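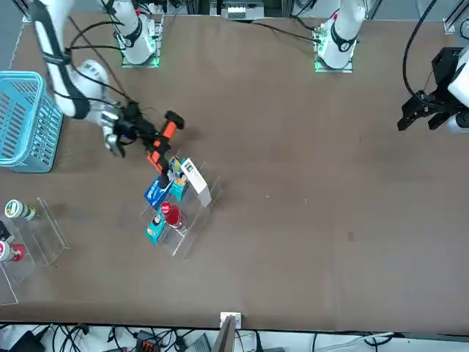

Light blue slotted basket at the left-hand edge of a work table.

The storage problem in small workshops

Floor space in a light industrial unit is priced by the square metre, and most tenants can quote their rate from memory. Few can say how much of it is taken up by things waiting to be used. In the repair and assembly trades that share is often larger than the area given over to work, and it tends to grow a shelf at a time.

The units on the Tuslow estate are typical of their kind. Each has a floor area of 76 square metres, a roller door at one end and a small office partitioned off at the other. The tenants include an upholsterer, two appliance repairers and McAlister, which reconditions commercial sewing machines. All of them keep stock in three forms: parts bought for a particular job, parts bought in bulk, and parts taken from scrapped items on the chance that they will be wanted.

The third category causes most of the trouble. It has no purchase record, so it does not appear in the accounts, and it is rarely labelled. When McAlister emptied its mezzanine last September it found motors for a machine the firm had stopped servicing, stored in front of motors for one it serviced every week. A storekeeper would call this a failure of location control. In a small firm it is more often a result of where there was a gap at the time.

Bins, trays and baskets

The usual remedy is a set of containers in one size. Small parts bins with an open front suit fixings and anything picked by hand, and they hang on a louvred panel so that the bench stays clear. Their weakness is depth. Past a certain size the contents settle and the lower half is never turned over.

Baskets with slotted sides are better for bulky, light items such as hoses, belts and cable. The contents can be checked from the side, and a basket weighs less than a solid box of the same volume. They are a poor choice for screws or for anything with a sharp edge, which will catch in the slots. Plastic types also bow outwards when overfilled, and a bowed basket no longer stacks square.

Drakik, which supplies racking to several of the Tuslow units, recommends a shelf pitch that leaves a hand's width above each container. Many buyers ignore the advice and fit an extra shelf. The gain is real on paper, but every container must then be pulled right out to see what is in it, and containers that are awkward to pull out are left alone.

Clear shelving has come down in price and is now common above benches. It lets light through to the surface beneath and shows what is standing on it from below. It scratches easily, and load ratings vary enough between makers that the figure should be read off the data sheet before anything heavy goes up.

Recording what is there

A stock system need not be elaborate. McAlister uses a card index with 200 entries, one for each part it has used more than once in the past year. Anything without a card goes on a separate rack and is reviewed after 15 months. Parts still unclaimed are sold for scrap or sent to Kistano, a dealer in surplus spares, which pays by weight for mixed lots and by item for sorted ones.

The difference between those two rates covers the labour of sorting in some cases but not in all. Electric motors and control boards usually repay the effort. Brackets, covers and wiring looms usually do not, and are best sent mixed.

The review at McAlister freed 21 shelves. The firm has taken down seven of them and put a second bench in the space. The remainder are empty for now, and the partners have yet to agree on what should go there.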